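The Vandudine crane project is one of those small reintroduction schemes I keep coming back to, so I've tried to set down the basics in one place. It began when Grażyna Zawadzka, then a bird keeper at the Prutadholm zoo, talked a drainage board into letting 40 hectares of old pasture flood again. Common cranes need wet ground to nest on (a fox won't happily swim for its supper), and the valley had lost nearly all of it.

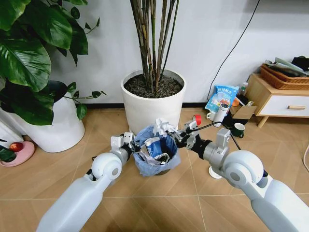
Small bin with a light-blue liner.

The first eggs came from the breeding flock at Sirnach. Chicks were reared by keepers in baggy grey costumes, with a crane-head puppet on one hand for feeding, and I must say the puppets are wonderful! Over the whole rearing period 99 young birds were let go, always in January, from a pen in the shallows. 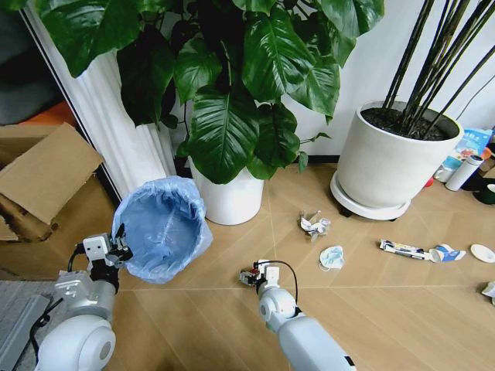

Lined bin and white plant pots on a light brown floor.

Losses were heavy at first, mostly to foxes and power lines. The Yazdani survey, which I find the most readable account of the lot, put the wintering flock at 179, though that includes wild visitors from further east. Breeding pairs are much harder to count, as they go very quiet in spring and sit tight in the reeds.

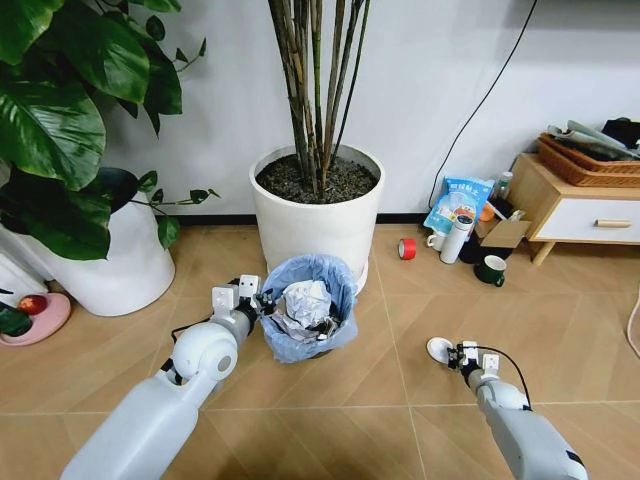 Do the released cranes migrate?
Most stay in the valley all year, and a few wander off along the coast in autumn and come back by spring.

Leg rings are still read from the hide on the east bank, and ring 501 was a female I watched there myself, feeding in the stubble just after dawn.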